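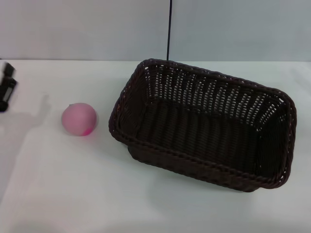
A woven wicker basket and a small pink ball on a white tabletop.

Keeping Election Papers in Order at Home

Tue 8 May
By the Durkero Household Advice Desk

Residents of Flelitz who intend to vote by mail, or who serve as local campaign agents, are advised to set aside one place in the home for all official papers. A shallow drawer or a lidded box is suitable. Election mail should be kept apart from bills and advertising.

Open each envelope on the day it arrives, along the top edge, and leave the return envelope flat. Ballot papers should not be stapled, taped or stored near the stove or sink. If a paper becomes stained, request a replacement from the district office before marking it.

Campaign agents must keep receipts for all spending on behalf of a candidate. Thermal receipts fade, and should be photocopied within 5 days. A standard ring binder holds up to 500 sheets; 16 dividers will cover the usual spending headings. Write the date and purpose of each payment on the copy in pencil.

Window posters may be fixed with removable putty. Glue left by tape can be softened with warm soapy water and lifted with a plastic scraper. Yard signs should be wiped down before storage and laid flat, as cardboard stood on end will bow by August.

Papers no longer required should be shredded.

Comments (3)

Rono: Does the pencil advice apply to the originals too? Mine are on shiny paper and it won't take.

Inga: Putty left a greasy mark on our painted door. Fine on glass.

flelitz_west: I ended up with 16 yard signs in the garage. Flat is right, mine all curled.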